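# Lockers, lids and a lot of promises: a morning at the Hanthorpe workplace storage open day

Aug 27, 2024

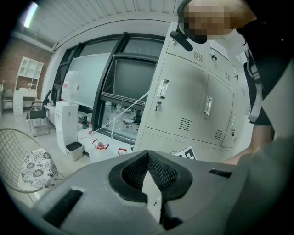 *Light gray metal lockers by the window, keys in two of the doors.*

I have been to enough open days to know that the coffee is usually the best part. The one at Hanthorpe was no exception, and I'll say now that the coffee was good. The rest was mixed.

The invitation came from Memon, who fit out staff rooms, workshops and small labs, and who have taken over two floors of the old Hanthorpe building to show people what a "calm workplace" looks like. My own workplace is not calm. We have 31 people sharing a back corridor, a row of coat hooks and one cupboard that won't close. My boss wanted to know whether we should be spending money on lockers, and I was sent to find out.

The invitation said the doors would open at nine. They opened at twenty past.

## The first floor

You start in a sort of model entrance hall, with a bench and a wall of cubbyholes, and a man with a tablet asks you how you "experience storage" at work. I said I mostly experienced it by tripping over it. He typed something that was a good deal longer than what I had said.

From there you are steered past the Tradora range, which is the expensive one. Doors that open when you tap a card, an app that tells you which compartment is free, a screen at the end of the row. I asked what happened when the power went off. The answer was that there is a battery. I asked what happened when the battery went flat, and the answer was that there is a service contract. A block of the size we'd need comes with a yearly fee of 500 dollars before anyone has put a sandwich in it. I wrote the number down and moved along.

A couple in front of me were very taken with it. They run a climbing gym and have people coming in and out all day with no fixed place, so perhaps it suits them. For an office where the same people hang up the same coats every morning, I could not see what the app would be telling us.

## The second floor, and ordinary lockers

I liked it better upstairs. The rooms are set up as working spaces and people really do use them, so you get to see furniture with somebody's stuff near it. The room I spent the longest in had a big black-framed window, a bottle and a bit of glassware over by the sill, and a tall metal locker cabinet of the kind you have met in every school and swimming pool of your life. Light gray. Key locks.

Babar Satti, who was showing our group around, called it "the honest end of the catalog." I rolled my eyes, but he had a point. You look at it and you know what it does. The doors aren't all the same size, and they have vents in them, which matters more than the brochures let on. Anybody who has shut a damp raincoat in a sealed cupboard for a weekend will back me up on that. The vents on one of the doors are louvers near the top, while others have a whole grid of slits under the handle. I asked if this made a difference. Babar thought the grid was better for shoes. He did not sound like a man who had tested it.

Then there is the matter of keys. Two of the doors I looked at had the key sitting in the lock, and I have never worked anywhere with key lockers where this wasn't the case. People leave the key in because they don't want to carry it. Once they do that, the lock is a decoration. Babar's line was that a key in the door shows the locker is free, and that this is a "natural availability signal." Maybe so. In our corridor it would show that Dad's old bike lock was in there and everyone knew it.

I pushed him a bit on spares. Each lock comes with two keys. Memon will hold the numbers on file and cut a new one for a small charge, but only if you have kept the number yourself, as the number is how they find you in the file. I read that back to him slowly and he agreed it could be worded better.

One door had a small white paper label on it. I was oddly pleased by this. Downstairs I had been shown a tiny screen that could display a name in four colors, and up here was a piece of paper doing the job. If I take one idea home from the day it will be to buy a packet of labels.

## What I asked, and what I was told

Some notes from the question session, which was held standing up in the hall with people walking through the middle of it.

- **Price.** The plain metal cabinets start at 300 dollars each. Delivery is extra. Getting them up a flight of stairs is extra again, and this was only said after somebody asked twice.
- **Wobble.** Tall cabinets should be fixed to the wall. The fixings are in the box. The drill and the person holding it are your problem.
- **Noise.** Metal doors bang. There are rubber pads you can stick inside the door. Memon sell them, and so does every hardware store.
- **Color.** Light gray is in stock. Anything else takes until February.
- **Mixed door sizes.** Possible, but you have to pick one of their set layouts. You can't draw your own.

The February answer got a groan. One woman had come hoping for green lockers for a youth club by the fall, and she had apparently been told on the phone that it would be no trouble.

## The talk

At eleven there was a talk by Zubaida Qureshi from Cirovo, who are partners in the project and do the "people side." I was ready to dislike this, and for the first ten minutes I did. There was a slide with a picture of a tree on it. There was a claim that 200 workplaces had become tidier after a Cirovo review, with no word on who had measured the tidiness or when. I put my hand up and asked. She said it was based on what the clients told them afterward. So it's 200 clients saying they were happy with something they had paid for, and I would like that written on the slide next time.

The second half was better. She talked about why shared storage fills up, and she was quite blunt. Most of what's in a staff locker, she said, hasn't been touched for months and belongs to someone who has left. Before anyone buys a new cabinet they should empty the old one, put everything on a table and leave it there for two weeks. Whatever is still on the table goes. I don't know how well that advice sits with the people in the next room trying to sell cabinets, but it was the most useful thing I heard all day, and it costs nothing.

She was also good on where to put lockers. People want them close to the door they come in by. Place them at the far end of a room and folks will dump their bags on the first flat surface, every time. She had a plan of an office where this had happened, with the bags drawn in as little gray blobs. I recognized the pattern.

What she didn't cover was windows, and I wish she had. The cabinet I'd been looking at upstairs stood right next to one. It looks nice there, with the light coming in, but a tall metal box beside a window is going to get in the way of the shade at some point, or of whoever wants to reach the sill. I raised this with Babar later on. He said the position was "for the visit." I would have preferred to see it where it would really live.

## So, do we need lockers?

Probably yes, though fewer than Memon would like. What I have told my boss is this. We clear out the cupboard first, the way Zubaida Qureshi said, table and all. If we still need somewhere for coats and bags we get two plain metal cabinets with vents and different door sizes, in gray, and have someone screw them to the wall by the back entrance. The spare keys go in an envelope with the numbers written on it, and the envelope does not go in one of the lockers.

I would not touch the Tradora doors for a place like ours. I'd want to hear from someone who has lived with them for a couple of years, and there was no such person at Hanthorpe – I asked at the desk, and was given a leaflet with a quote on it.

## If you're thinking of going

There is another open day planned, with the date to be put on the Memon site. Parking is behind the building and fills up early. The stairs to the second floor are steep, and the elevator was out of order when I was there. Lunch was advertised and turned out to be a tray of wraps, half of which had gone by the time our group got down. Bring a tape measure, as the sizes in the catalog are for the outside of the cabinets and the inside is smaller than you would think. Ask about stairs when you ask about delivery. And try the doors yourself, more than once, before you let anybody tell you how quiet they are.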